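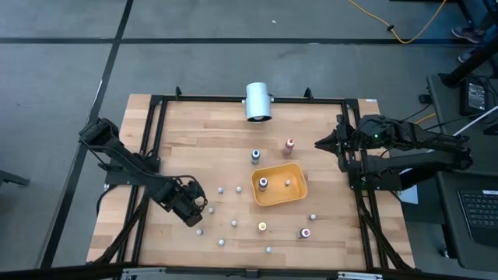 Photo: Nisport workshop

August, bench notes, 7:40 pm

Third coat of hardwax oil went on the Igwe shelf boards tonight and I'm so pleased with the color! Two coats looked fine by daylight but a bit thirsty under the lamp, especially near the knots. The extra one evened it all out.

Sanding went 80, 120, 155... no, 150 (I keep writing 155, that's the board width in mm). Stopped there on purpose. Anything finer and the oil just sits on top and goes patchy — see the Flostano offcuts for what that looks like.

Used almost 700 ml for the whole set, both faces and all the edges. End grain drank most of it. Next time seal the ends first with a thinned coat and let that cure overnight.

The light butcher-block tops would take this finish beautifully, I think. Want to try it on a scrap before committing.

To do: order more white pads, check whether Zendura still sells the small tins, and lay the used rags out flat outside before locking up.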